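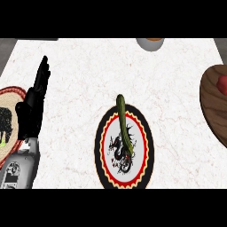 A cucumber on the dragon plate in the simulated kitchen task, robot's hand at left. (Unstead)

TRUSTEVBERG, July 12, 2022 - Robot software firm Unstead opened its remote teaching program to outside operators Tuesday. Log in from home, steer a two-armed robot through a table task in simulation, get paid by the accepted run.

First job on the list: food and plates on a marble table. Operators wear a headset and move their own hands, the simulated arms follow. Each run is recorded start to finish and goes into training for Butlow, the company's kitchen robot software.

Target is 1000 accepted runs by fall. A closed trial in June brought in 400, of which 225 passed review. Main reasons for rejection, per Unstead: long pauses, and hands drifting out of the operator's view while the other one works.

No experience needed but there is a practice session, unpaid. Sessions are capped at one hour, with a 5 minute break in the middle. Operators can redo a bad run as many times as they like within teh hour.
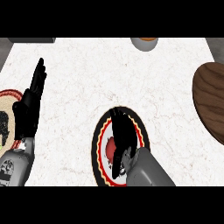
Anozie, which ran a teaching program of its own on real arms, was less sure about going simulation-only. It said remote operators get good at the simulator's idea of grip, then the real fruit rolls away, and it would want part of the runs done on hardware before anything ships.

Unstead says hardware sessions will follow at its Trustevberg lab, no date yet. Those will be by hand, with a trainer guiding the arms directly through the motion instead of using the headset.

Sign-up is open now on the company's site. Places for the first week are allready going, evening slots mostly. Pay rates were not released.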